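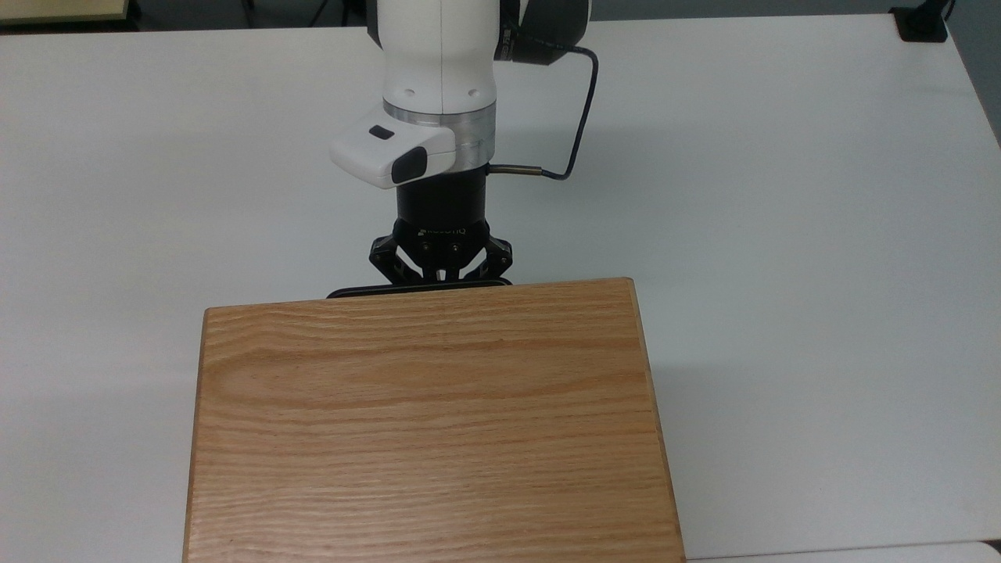
Session 4: What the arm really costs

Brorncombe Automation Short Course, handout for the planning unit

Last time we wrote a one-line budget: "robot arm". Most of you put a number next to it with great confidence. Keep that sheet, we'll want it for comparison.

A quote for an arm is a quote for an arm. It stops at the wrist. Everything past that point is a separate line, and usually a separate supplier with a separate idea of what "in stock" means.

Lines people leave out

Gripper. Check the opening width against your widest part before you fall in love with it.
Coupling between wrist and gripper — £131 from Skenau, and you can do nothing without it.
Camera, if the parts won't always be in the same place. They won't.
Cable, long enough for the wrist to turn fully. Spare cable: £25. Buy the spare.
Table. Heavy, flat, and yours for the whole term.
Training days. Tudex sells these singly, Becerra only as a block.

Worked figures

Gripper and camera together: £531
Installation and first-year support: over £3000
Time spent finding a free socket: not yet costed

Before next session

Redo your budget with every line above. Mark each one as quoted, guessed or hoped for. Bring lead times as well as prices; an arm that arrives in May and a gripper that arrives in July make a very expensive coat stand.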